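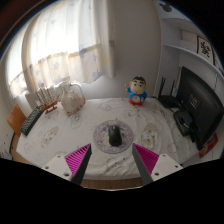 **Handling and Test Section, Pemari: section diary**

December, written up the same evening.

Left on the 8.40 bus with the two folders and the small scale. Reached the Chaimongkol building just after ten. The Skudero open day is held in a furnished flat on the second floor instead of in their workshop, and the stations are set up on the ordinary furniture. I spent most of my time at the table by the window, where the task was a computer mouse on a round mat.

Yaowalak Srisuk ran the table. She gave a short talk and then let visitors take the tool in turn. It is the hand-held version: two fingers on off-white plates, a wide-angle camera looking out over them, and a trigger worked by the forefinger. The same fingers fit their arm, which was in the next room and which I saw later. The ribbed sections on the outside of the fingers are bright magenta. I asked if the colour had a purpose and was told it was the filament they had most of when the design was fixed. The inner faces are flat and dark grey.

Procedure as given. Start with the fingers open and pointing at the mat. Hold still for a second. Move in, close on the mouse across its width, lift clear of the mat, set it down again pointing the same way, open, withdraw. Do not tidy the table between runs. The last instruction was repeated twice, and I think it was aimed at the man before me, who had started smoothing the cloth.

My first three runs:

1. Closed too early. The left finger touched before the right and pushed the mouse sideways. Put down askew.
2. Good grip, lifted too fast. Yaowalak marked it as usable.
3. Good. Slow. Marked as usable.

The fault in the first run is one we know from our own bench. The operator's wrist turns slightly as the forefinger pulls, and one finger arrives ahead of the other. With a soft object it makes no difference. A mouse slides, and the first contact moves it. Skudero deal with it by asking people to pause before closing. We tried a stiffer grip on the handle last spring and got nothing from it. The pause is cheaper and I will try it on our side.

The rounded rear of the mouse also matters more than I had expected. If the fingers come in low and close near the back, the shape sheds them and the mouse moves off towards the wall. Further forward the sides are straighter and the hold is sound. I wrote "grip forward of the hump" on the sheet and it was copied on to the board, so I assume it was not there before.

On the surroundings. The table was left as a household table: black monitor on the right with its back to us, router behind it, keyboard over on the left edge, a cream pitcher-shaped vase, a cartoon boy figure with thick eyebrows at the back. The cloth is white with faint line drawings on it, and the mat has a dense purple and cream pattern. I asked whether a plain cloth would not be easier for the software. Yaowalak said yes, and that they had one, and that a model trained on the plain cloth did poorly as soon as it was moved to another room. Their current set mixes both. I had expected a longer argument about this and did not get one.

Light is the other variable. The table is close to a window with a long pale curtain, and in the wide view the upper part of the fabric goes nearly white. Exposure is locked at the start of each session. At our place we leave it on automatic and the brightness jumps whenever the tool swings towards the window side. I have put this down as the first thing to change.

Figures from the handout, copied here so that I do not have to find it again:

| Item | Number |
|---|---|
| Runs recorded, mouse task | 1094 |
| Passed the check and kept | 663 |
| Of those kept, done by visitors and new starters | 229 |

The pass rate is lower than ours. They reject any run with a second attempt at the grip, and we keep those. I asked about the reasoning. Zondari, who supply the checking software, recommended it, and Skudero have never tested the other choice. I said we would send our results with second attempts left in, if the office agrees. To do: ask the office.

Lunch was rice boxes in the corridor. The lift was out.

At half past one we were shown the arm. It was bolted to a trolley and did the same task with the same mat, on a different table with a plain top. Seven attempts while I stood there. Five were clean. One closed on nothing, a little short of the mouse, and the arm lifted and set down empty air with great care. One gripped well but put the mouse down half off the mat. The demonstrator stopped it by hand both times and restarted without comment. The approach is slow, slower than any of us with the hand tool, and there is a visible hunt from side to side just before the fingers close. Someone asked whether the hunt was planned. It is not, and they do not know where it comes from. My own guess is delay between camera and controller. I did not say so, having no measurements.

I weighed the hand tool before leaving, with permission: 348 g without the cable. Ours is heavier and my wrist could tell. The difference must be mostly in the plates. Theirs have been kept small, with only a few holes or fasteners on them, and ours still carry the pattern for the old sensor that we took off. No reason to keep it. Will redraw.

Questions I did not get to:

- How often the finger faces are replaced, and what wears first.
- Whether the strong curve of the wide view is corrected before training or left in.
- What they do with left-handed operators. Everyone I saw used the right.

Yaowalak gave me an address for these and said to expect a slow reply before the new year.

Caught the 3.15 back. Tried the pause before closing on our own bench for the last half hour, using the old wired mouse and a folded towel for a mat. Fewer sideways knocks, I think, but the towel drags and it is not a fair comparison. Need a proper mat. Bench left set up, lamp off, key returned to the hook.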